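playroom table, part 5. yes we are still on the table

did the floor in April, figured the table would take an afternoon. lol. everything small ends up here. toy food, blocks, bits of wrapper or whatever that crinkly clear stuff is

rules so far: food goes on a plate, blocks stay out till last, anything crinkly gets checked before it gets tossed (lost a doll shoe that way once)

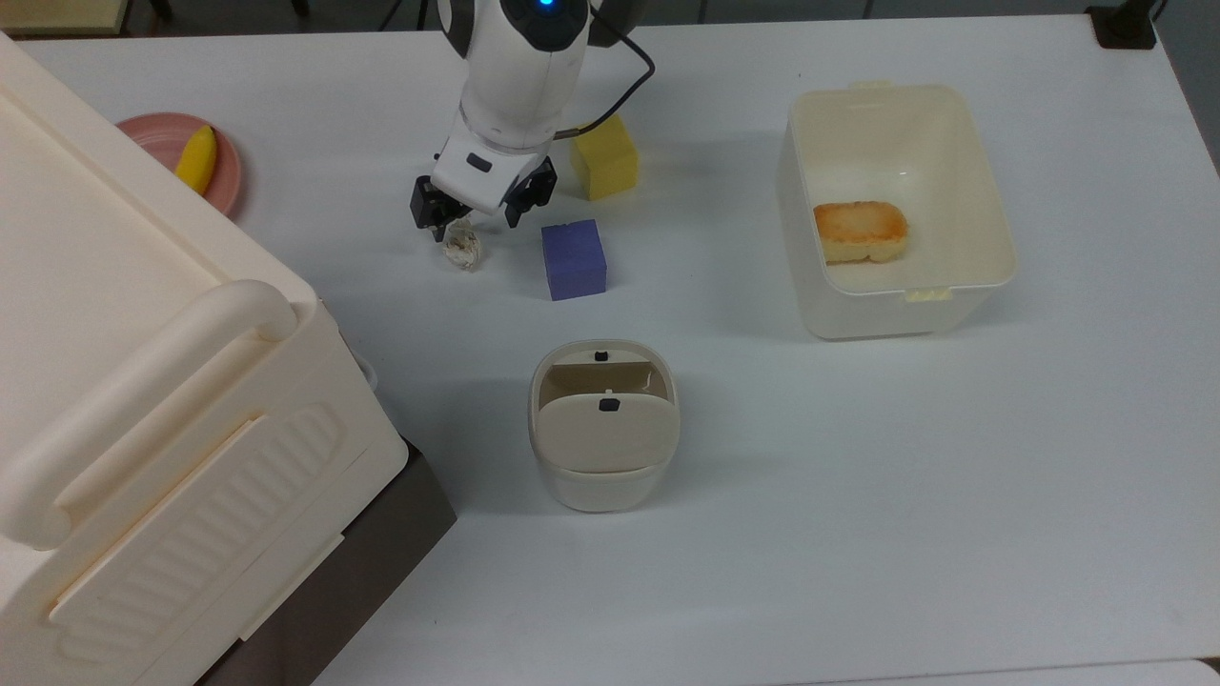
Asanka Hettiarachchi
Jun 19, 2024 · Fulport

banana has made it to the pink plate. one banana. calling it progress

the big cream bin is the keeper. thick handle, ridges down the side, flat lid so you can stack stuff on it. which is also the problem, I stack stuff on it and then I can't get in

but the tiny lidded one!! looks like a little trash can, two flaps on top. someone asked if its for actual trash. no. crayon ends, beads, the odd screw. if you only open one flap the kids don't dump the whole thing out. mostly

yellow cube and purple cube still out. the yellow one looks like the foamy kind, more of them under the couch I bet. set said 142 pieces on the box and I am not counting them, don't ask

to the person who said just get the Zetum drawers: measured, to wide for the wall by a hair. Turska ones fit but the fronts stick

next up is the shelf. need to find the labels first, I put them somewhere safe so theyre gone

ok dinner. more tmrw if the table is still visible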